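Week 6 handout: Dressing a table, part one (risers and height)
Nevzat Karabulut, October 2026
Last updated October 2026

Bring this sheet back next week. Last term 19 of you lost it and then asked me what a riser was.

A riser is anything that lifts something else. Shops will sell you one under that name for a good deal of money. A metal box turned the right way up does the job, and a perforated top gives you a bit of texture for free. Run it from back to front if you want the eye to travel toward the greenery, or side to side if you want a buffet.

Candlesticks come next. The usual beginner's arrangement is a matched row, evenly spaced, which looks like a fence. Put two tall ones together at the far end and let a short one stand by itself on the bare wood. Gold on pale wood is forgiving. Gold on gold is a hotel lobby. 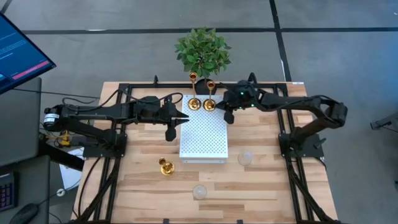 Clear glass is the piece people place last and knock over first. It vanishes against a wood top, so set it where a guest's sleeve won't find it, and check it from a chair as well as standing up. Fermín Zúñiga, who teaches the Monday group, puts glass down before anything else. We have discussed this.

Plants go behind. A bushy one in a plain dark pot will fill the gap over the risers, and you are allowed to leave it alone after that.

For November: dress a table using one riser, three candlesticks and 2 pieces of glass. Budget is zero. Write up to 30 lines on what you moved and why. Anyone handing in 1,000 words on "mood" will get them back unread.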